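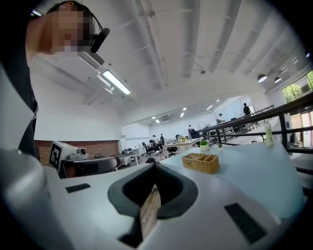
마루 오일, 직접 바르신 분들 후회 없으세요?

작성자: 문턱에걸린발
2023년 5월 28일

안녕하세요, 눈팅만 하다가 처음 글 씁니다. 지난달에 오래된 빌라로 이사를 왔는데요, 전 주인이 깔아놓은 원목마루가 그대로 있어요. 부동산에서는 "이거 요즘 깔려면 돈 엄청 들어요~" 하면서 자랑을 하셨는데 막상 짐 들어오기 전에 보니까 창가 쪽은 색이 다 날아갔고 싱크대 앞은 거뭇거뭇하고, 의자 끌던 자리는 결이 일어나서 양말에 자꾸 걸립니다. 두께는 14mm라고 들었어요. 관리실도 없는 집이라 도면 같은 건 못 구했고 전 주인 말만 믿는 중이에요.

처음엔 그냥 장판 덮고 살까 했어요. 근데 남편이 아깝다고, 갈아내고 오일만 먹이면 새것처럼 된다고 유튜브를 밤새 보더니 저한테 링크를 계속 보냅니다. 업체 두 군데에 전화해 봤는데 한 곳은 면적이 작아서 안 온다고 하고, 한 곳은 거실만 하는데 50만 원 넘게 부르더라고요. 비싼 건지 싼 건지도 모르겠고요.

그래서 직접 할까 하는데, 궁금한 게 이거예요. 샌딩기 빌려서 초보가 해도 되는 건지, 오일이랑 바니시 중에 뭐가 나은지, 냄새는 며칠이나 가는지. 아, 그리고 다섯 살짜리가 하나 있습니다. 바닥에 누워서 과자 먹는 애예요ㅠㅠ

경험 있으신 분들 좀 알려주세요. 실패담도 환영합니다!

댓글

느티나무옹이
직접 했고 후회 없습니다. 저도 처음엔 겁먹었는데 막상 해보면 힘든 건 샌딩이 아니라 가구 옮기는 거예요 ㅋㅋ 저는 거실 하고 방 하고 나눠서 했더니 짐이 이 방 저 방 이사를 다녔네요. 아직 짐 정리 덜 끝나셨으면 지금이 딱 좋은 때입니다. 책장에 책 다 꽂고 나면 절대 못 해요.

오일은 저는 Prirkholm 무색 썼습니다. 냄새는 이틀 정도 꽤 났고 그 뒤로는 창문 열어두면 괜찮았어요. 색이 생각보다 진해지니까 꼭 구석에 먼저 발라보세요. 장롱 들어갈 자리 같은 데요.

북향집사람
저는 반대 의견입니다. 원목이라고 다 원목이 아니에요. 부동산에서 원목마루라고 하는 것 중에 절반은 그냥 합판 위에 얇은 무늬목 붙인 거고, 그건 갈면 끝입니다. 전체 두께가 14mm라는 건 아무 의미가 없어요. 위에 붙은 나무층이 얼마나 두꺼운지를 봐야 합니다. 저희 부모님 댁이 딱 그 경우였는데, 샌딩기 대고 두 번 왔다 갔다 했더니 밑에 합판이 허옇게 올라왔습니다. 그 자리는 지금도 러그로 덮고 사세요.

문지방이나 바닥 환기구 있으면 빼서 단면부터 확인하세요. 그거 안 보고 샌딩기부터 빌리는 건 말리고 싶습니다.

문턱에걸린발
헉 단면은 생각도 못 했어요. 베란다 문 쪽에 몰딩이 덜렁거리는 데가 있는데 거기 들춰보면 보일까요? 남편 퇴근하면 시켜보겠습니다.

북향집사람
네 거기면 보일 거예요. 손전등 비춰서 나뭇결 방향이 바뀌는 데가 어딘지 보시면 됩니다. 위층 두께가 동전 두 개 겹친 것보다 얇다 싶으면 기계는 포기하시고요.

604호아저씨
저는 604호 살던 시절에 (닉네임이 그거예요 이사 갔는데 못 바꿈) 직접 했다가 아랫집이랑 싸울 뻔했습니다. 드럼 샌더 소리가요, 믹서기를 바닥에 대고 돌리는 소리예요. 엘리베이터에 종이 붙이고 양해 구했는데도 올라오시더라고요. 빌라면 더 울릴 겁니다. 하실 거면 떡이라도 미리 돌리세요.

결과는... 솔직히 말하면 물결이 졌습니다. 드럼 샌더는 멈추는 순간 바닥이 파여요. 계속 움직여야 되는데 초보는 전선 밟고 멈추고, 전화 와서 멈추고. 저녁에 불 켜면 비스듬히 다 보여요. 낮에는 안 보입니다. 그래서 저는 낮에만 손님을 불렀습니다.

느티나무옹이
드럼 말고 원형으로 도는 거 빌리시면 물결 안 져요. 느리긴 한데 초보한테는 그게 낫습니다. 드럼은 저도 반대예요.

604호아저씨
그때는 대여점에 드럼밖에 없다고 해서요 ㅠㅠ 지금 생각하면 다른 데도 전화해 볼걸.

초록대문
저는 목공방 다닌 지 13년 됐고 마루는 우리 집이랑 동생 집 해봤습니다. 몇 가지만 적을게요.

오일이냐 바니시냐는 취향 문제에 가깝습니다. 바니시는 막이 생기니까 물 흘려도 마음이 편한데 한 번 깨지면 그 부분만 고치기가 어려워요. 결국 전체를 다시 갈아야 합니다. 오일은 물자국이 잘 생기지만 그 부분만 살살 문지르고 덧바르면 티가 안 납니다. 아이 있는 집은 뭐가 됐든 긁히고 찍히니까 저라면 오일입니다.

바르는 양은 다들 너무 많이 써요. 얇게 펴고, 잠깐 두었다가 남은 건 전부 닦아내야 합니다. 안 닦으면 끈적끈적한 채로 일주일 갑니다. 동생이 그랬어요. 말려도 듣질 않더니 양말이 바닥에 붙어서 벗겨지는 집이 됐습니다.

그리고 제일 중요한 거. 오일 닦은 헝겊은 절대 뭉쳐서 쓰레기통에 버리지 마세요. 저절로 불이 납니다. 겁주는 게 아니고 통에 적혀 있어요. 물에 푹 적시거나 밖에 한 장씩 펴서 완전히 굳힌 다음에 버리세요.

문턱에걸린발
네????? 헝겊에서 불이 나요????? 남편이 보낸 영상에는 그런 말 하나도 없었는데요. 이 글 안 올렸으면 어쩔 뻔했나요 진짜 감사합니다.

초록대문
통 뒷면에 작은 글씨로 있을 겁니다. 아마인유 같은 건성유 들어간 건 다 그래요.

보리차두주전자
저도 아이 키우는 집이라 한마디 얹어요. 저는 경화형 왁스오일 Dasport 발랐는데, 완전히 굳고 나면 괜찮다고 해서 믿고 썼고 지금까지 별일 없어요. 대신 굳을 때까지는 친정에 가 있었습니다. 설명서에는 하루 지나면 걸어도 된다고 돼 있었는데, 걸어도 되는 거랑 애가 누워서 뒹굴어도 되는 건 다르잖아요. 저는 넉넉하게 잡았어요.

과자 부스러기는 오일이든 뭐든 똑같이 끼입니다 ㅎㅎ 마루 틈에서 작년 새우깡 나와요.

북향집사람
Dasport 저도 써봤는데 광이 생각보다 셉니다. 무광이라고 적힌 걸 샀는데도 형광등 밑에서 번들거렸어요. 저는 별로였습니다.

보리차두주전자
어 저희 집은 안 그랬는데요? 혹시 두껍게 바르신 거 아니에요?

북향집사람
얇게 발랐습니다. 닦아내는 것도 했고요. 수종에 따라 다를 수는 있겠네요. 저희는 너도밤나무였습니다.

보리차두주전자
아 저희는 참나무예요. 그럴 수도 있겠다.

감나무집둘째
다들 갈아내는 얘기만 하시는데, 사진도 없이 이런 말 하기 그렇지만 꼭 갈아야 하는 상태인가요? 저희 집도 싱크대 앞이 시커멨는데 마루 전용 세제로 몇 번 닦고 나니까 때가 절반은 빠졌어요. 원래 색인 줄 알았던 게 때였던 거죠 (부끄럽). 창가 색 바랜 건 닦는다고 돌아오진 않는데, 저는 그냥 화분 놓고 삽니다.

결 일어난 데는 손사포로 결 방향 따라 살살 밀고 거기만 오일 먹이면 양말은 안 걸려요. 이게 돈도 제일 안 들고 아랫집이랑 싸울 일도 없고요.

604호아저씨
이 말이 맞는 것 같습니다. 저도 다시 하라면 이렇게 합니다.

느티나무옹이
부분만 하면 얼룩덜룩해져요. 저는 그게 더 거슬려서 결국 다 했거든요. 성격 차이인 듯.

감나무집둘째
얼룩덜룩한 건 인정합니다 ㅋㅋ 저는 안 보고 사는 성격이라.

루마니아댁
저는 부쿠레슈티 근교에 사는데 여기 집들은 쪽매마루가 많아요. 우리 집주인 Octavian Avram 씨가 해마다 4월이면 와서 마루에 왁스를 먹이고 가세요. 기계는 안 쓰시고 무릎 꿇고 헝겊으로만 하십니다. 왜 기계로 안 하시냐고 여쭤봤더니 나무는 한 번 깎으면 그만큼 집이 얇아지는 거라고 하시더라고요. 표현이 재밌어서 기억하고 있어요.

쓰시는 건 Bratu라고 적힌 노란 통 왁스인데 한국에서 파는지는 모르겠네요. 냄새가 꿀 냄새 비슷해서 저는 좋아하는데 남편은 머리 아프다고 그날은 나가 있어요. 단점은 엄청 미끄럽다는 거! 아이 있는 집은 양말 신고 뛰다가 큰일 나요. 그래서 추천까지는 못 하겠고 그냥 이런 집도 있다는 얘기입니다.

초록대문
왁스 한 번 먹인 마루는 그 위에 오일이 잘 안 들어갑니다. 원글님도 전 주인이 왁스를 썼는지 물어보시는 게 좋아요. 물 한 방울 떨어뜨려서 또르르 맺혀 있으면 뭔가 막이 있는 거고, 금방 스며들면 맨 나무에 가깝습니다.

문턱에걸린발
중간 보고드려요! 남편이 베란다 쪽 몰딩 들춰봤습니다. 위층이 얇긴 한데 동전 두 개보다는 두꺼워 보여요. 근데 남편은 "충분하다" 하고 저는 "아닌데" 하는 중입니다. 같은 걸 보고 왜 이러죠.

들춰보니까 밑면에 Skesurar라고 찍혀 있던데 아시는 분 계세요? 검색해도 잘 안 나오네요.

물방울도 해봤어요. 거실 가운데는 맺혀 있고 싱크대 앞은 바로 스며듭니다. 그러니까 싱크대 앞만 막이 벗겨진 거 맞죠?

초록대문
맞습니다. 싱크대 앞이 벗겨져서 물때가 나무 속으로 들어간 거예요. 거뭇한 게 세제로 안 빠지면 그건 때가 아니라 나무가 변색된 거라서 사포로도 다 안 없어질 수 있습니다. 기대치를 조금 낮추세요.

북향집사람
그 상표는 저도 모르겠네요. 그리고 부부 의견이 갈릴 정도 두께면 저는 기계 안 씁니다.

느티나무옹이
저는 한 번은 된다에 한 표요. 고운 사포로 표면만 살짝 벗기는 정도면요. 거친 사포부터 시작하지만 마세요.

북향집사람
거실 가운데에 막이 있으면 고운 사포로는 안 벗겨지고 사포만 막힙니다. 그럼 결국 거친 걸로 바꾸게 돼요. 그게 문제라는 겁니다.

느티나무옹이
음 그건 그렇네요. 저희 집은 막이 거의 없던 상태라 쉬웠을 수도 있겠어요.

문턱에걸린발
읽다 보니 마음이 좀 정해졌어요. 일단 세제로 닦아보고, 싱크대 앞이랑 의자 자리만 손사포로 밀어서 오일 먹여볼게요. 거실 전체는 남편이랑 더 싸워보고요 ㅋㅋ 오일은 구석에 발라본 다음에 색 보고 정하려고요. 헝겊은 꼭 물에 적시겠습니다!!

혹시 손사포는 몇 방으로 시작하면 되나요? 철물점에 갔더니 종류가 너무 많아서 그냥 나왔어요.

감나무집둘째
저는 철물점 사장님한테 마루 결 일어난 데 쓸 거라고 하니까 알아서 중간 거랑 고운 거 골라주셨어요. 나무토막에 감아서 쓰시면 손 안 아픕니다. 무릎보호대도 하나 사세요, 꼭이요.

604호아저씨
무릎보호대 강추. 저는 안 사고 버티다가 사흘을 기어다녔습니다.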